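Tarbridge hand kit: is the fabric sleeve worth keeping on for soft items?

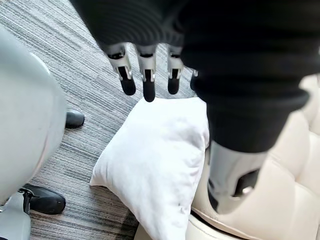
Hand over the pillow, sleeve on, between the gray chair and the tufted seat.

Posted by Wayne Tremblay, 30 May 2020

We have had the Tarbridge hand kit on trial since April. The job is picking up pillows and throws from the floor of a furniture showroom. Low-pile carpet, lots of chairs, not much room between them.

The kit ships with a black ribbed sleeve. The Ulstead rep told us to leave it on at all times. My trouble is tight gaps. When a pillow is down between two seats, the sleeve rides against the upholstery and the arm stops on a contact fault. I logged 22 of those in 103 tries. With the sleeve off I get fewer stops, but I don't like bare metal that close to pale upholstery. A replacement sleeve is $586, so I would like to know before I order a spare. Does anyone run without it, or is there a slimmer one?

Ayanda Shezi

We run 2 of these and keep the sleeve on. Before you buy anything, check how the cuff is seated. If it is pushed too far toward the wrist it bunches up and adds a good bit of width. Pull it back, smooth the ribs flat and fasten it again.

Then look at your approach. In a narrow gap, come straight down and close the fingers on a corner of the pillow - don't try to get around the middle. Corners fold into the grip and you need less opening. You can also raise the contact threshold one step in the setup menu, but do the cuff first and run your tries again so you know which change helped.

Le Roux makes a thinner sleeve that fits the same wrist. I tried one. It slides into gaps better but it wore through at the knuckles in over a month of daily use, so I went back to the stock one.

prirnetti

move the chairs? ours has the same problem and we just leave more space. never took the sleeve off, think it voids the trial terms but check your paperwork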